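A visit to the Sezer open day, with a long look at the Jastavel packing arm

20 May 2021 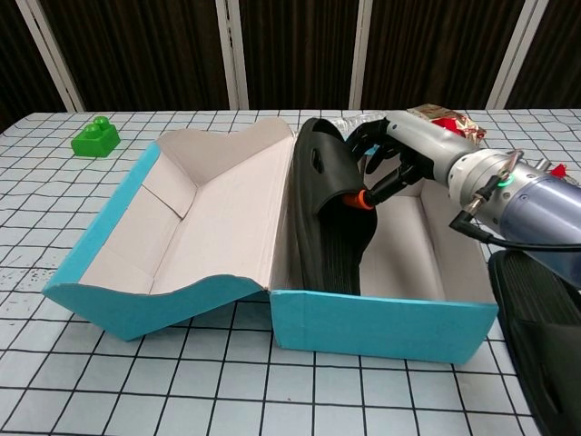 I went to the open day of Sezer because our company is thinking to rent a packing arm for the returns department. We are a small web shop for shoes and bags, and until now every return is put back in its box by hand. The product I wanted to see is called Jastavel. It is sold as a kit: one arm, one hand with fingers, the control box, and a software license from Pimby. Sezer does not make the arm. They put the parts together, install them at the customer and teach the staff.

The building is behind the freight station in Rornent and it is not easy to find. The sign at the road is small, and the parking is on the other side of the canal, so please leave enough time. At the reception I got a badge and a paper with the program. The first talk was in a room upstairs and took longer than planned. I will not repeat it, because most of it is also in the brochure. After the talk we were divided into small groups and went down to the hall.

The Jastavel stand was the second stop. The task was footwear into a shoebox, and for me this was the most interesting part of the day. A box is not a strong thing. If you push the wall it bends, and a folding lid that is connected to the base can come in the way of the hand. Slide sandals are also not simple. They have no heel to take hold of, and the wide strap is soft on many models. In the demonstration the hand used the opening under the strap, with one finger inside it. Our own packers do nearly the same when they are in a hurry.

What I liked is that they worked with an ordinary turquoise box, with small signs of use on it. At other fairs I have seen demonstrations with perfect new cartons, and this tells me little about my returns. The fingers are black and one of them has an orange tip. According to the leaflet the tips are wearing parts and are sold in sets of 7. I asked for the price of one set and was promised an answer by e-mail.

I also asked about teaching a new product. The answer was that an operator guides the arm through the movement many times, and then the software learns from these recordings. For a new kind of shoe they advise 700 recordings. If the box is also new, they advise 2,000. This is a lot of work for a shop like ours, where the assortment changes every season. It can be ordered as a service, but then the shoes must be sent to Sezer, and for this time we cannot sell them.

The rent is 3,000 euros per month, with the maintenance included and the training of new products not included. The minimum contract is one year. There is also an offer to buy the kit, but on the open day they did not want to give a price for it without a visit to the customer. I understand this, but I would prefer to know at least the size of the number before I invite somebody.

Some smaller notes, for colleagues who consider the same kit:

The table must be fixed to the floor. Our packing tables have wheels, so we would need another one.

The control box has a fan, and the noise is similar to an old desktop computer.

The manual exists in English and German. The screens of the operator are only in English for now.

The cable of the wrist is connected from outside. I would like a cover on it, and I was told that a cover is in preparation.

After the stand we saw the workshop where the arms are tested before delivery, and then a room with spare parts. The lunch was soup and bread and was very good. In the afternoon there was a second talk about safety rules, which I recommend if you have never had a robot in the building. It was explained slowly and with many cases from small companies.

My opinion is still open. For a shop that sells the same few models all year, I think the Jastavel can be worth a test month, if Sezer would offer such a thing. For us the teaching of new shoes is the weak point. I wrote this on the feedback form, and I have asked for an offer with the training calculated for four seasons. The next open day in Rornent is not announced yet, but you can leave your address at the reception and they will send the invitation.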